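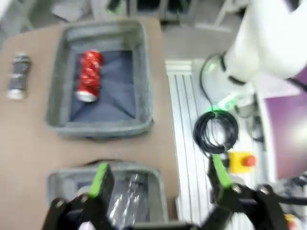

Rezaul Samarakoon wrote that the louvres can't stay where they are, the western ones anyway, and he'd sooner lose the bench than have the evening light cut off from the kiosk side. I'm mostly with him. Full reply below his, sorry for the length, typing this between site visits.

On 10 Jul 2018, Rezaul Samarakoon wrote:

> All,
> Went through the Fledell drawings again last night. Three things.
> The western louvres. As drawn they're fixed, and at that spacing you won't see the oval from inside at all after four o'clock in winter. I don't care how nice the shadow pattern is on the model. Parents stand there to watch their kids play.
> Second, the roof. Is it still one fall to the north? The May set had a box gutter down the middle and I thought we'd all agreed that was a leak waiting to happen.
> Third, has anyone told the club that the 106 square metres includes the verandah? I suspect they're reading it as indoor.
> Rezaul

Right, in order.

Louvres. Agree, they go or they pivot. Shafiq Rathnayake priced pivoting ones for the Wesen boatshed and the cost wasn't mad, the trouble was the salt getting in the pins. No salt here. Dust though. My preference is fixed timber battens to the top third only, clear below that, and let the eave do the work. Eave is 1200 at the moment on that side, could go to 1500 without another post I think. Shafiq can you check that with the engineer before I say it out loud to the client.

Not keen on loosing the bench. It's the only place to sit out of the wind and the older members asked for it at both meetings. Can it turn the corner instead? Run it along the south wall and leave the kiosk end open.

Roof. Yes one fall, north, external gutter, 200 overflow at each end. The box gutter is gone. If you've still got it on your set then you've got the wrong set, throw it out. Rev 2 is the one with the colour changed on the change room doors.

Area. No I don't think they know. It's in the schedule but in the notes at the back, where noone looks. I'll ring them. The verandah is nearly half the usefulness of the place on a match day so I don't feel bad about it, but they should hear it from us and not find out when the slab's down.

Also, not on Rezaul's list:

- brick. Plemen have dropped the grey we specified. Nearest is a bit browner. I put the two samples side by side out on the oval and prefer the brown one to be frank, sits better with the gums. Objections by return please
- umpires room still has no window. Highlight over the door at least?
- the Javier Street gate. Council want the path to it at 1 in 20 with no landings, which pushes it round the big tree and not straight through. Fine by me, nicer walk. Means the bike racks shift east

Out of range tomorrow till after lunch. If the engineer says no to the 1500 eave, leave me a message and go back to 1200 with battens to the top half.

cheers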